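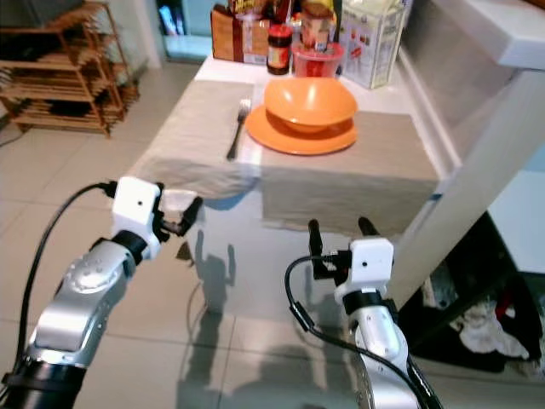
Both arms at the kitchen table, fork and orange bowl set out.

Thread on where the two-arm build stands. It's been going since March and I haven't posted much.

Both grippers now run the same firmware. The left one was a version behind, and its fingers closed slower than the right. Took me two evenings to find that.

Payload limit is set at 600 grams per arm in software. The bowl and plate together weigh 525, so one arm can manage them on paper. I still want both arms on the plate.

Cables are the weak point. I route them outside the arm with plenty of slack, and I've replaced the right one already. Bouchra Sqalli suggested a spring reel at the elbow. Parts are ordered.

The fork is harder than the bowl. It lies flat on linen and the fingertips push the cloth into a fold before they get under the handle. Lowering the approach speed to 50 mm/s helped a little.

Mircea Nistor asked about the controller. It's a Vurnix board, bought used, one per arm. The only change I made was a bigger fuse holder.

Next job is thinner fingertips. I have 8 printed in different angles and will go through them this week. Will post the files once I know which one I'm keeping.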